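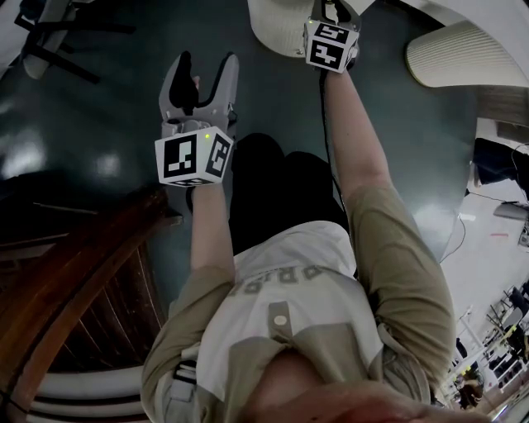
Arash Kiani wrote:

> The notice sent to members says that the Merkley reading room will
> move to appointment only, but it does not say whether the rule also
> covers the parish map drawers. I have used those drawers without
> booking for 16 years. Could the office also confirm whether pencil
> tracing is still allowed? The old desk sheet said yes. The new one
> leaves it out.
>
> My second concern is the Hakala letters. Two of the boxes were listed
> as "in repair" in July and are still listed that way. I am trying to
> finish a piece on the mill families at Mosthorpe and cannot do so
> without the second box.

Dear Mr. Kiani, dear list members,

Thank you for your message. I am answering on the list, as several other members have written to the office with the same questions.

The appointment rule applies to original papers only. The parish map drawers, the printed directories and the newspaper film remain open to any member during normal hours, and no booking is needed. Members who wish to see original papers should write to the desk at least two working days ahead and give the box number from the catalog. Up to seven items may be requested for one visit. Requests without a box number will still be accepted, but they will take longer to fill.

Pencil tracing is permitted on the printed maps, with the clear film supplied at the desk laid over the sheet. It is not permitted on the hand-drawn surveys. This line was left out of the new desk sheet by mistake – Santeri Väisänen is preparing a corrected copy, and the old wording should be followed until it is posted.

With regard to the Hakala letters, the first box has been returned to the shelf and the catalog entry will be changed this week. The second box is still with the binder. Several of the folded sheets had split along the crease, and the office would prefer not to set a return date before the binder has given one. Typed copies of the letters from the Mosthorpe years do exist, made by Kalevi Kauppinen for the earlier index. They lack the postscripts and should be checked against the originals before anything is quoted in print, but they may serve for the time being. Please write to me directly if you would like them sent.

Members are also reminded that the Skarent parish registers are now listed under the new shelf marks. The old marks will continue to work in the catalog search, though not on request slips.

Rosângela Andrade
For the Records Office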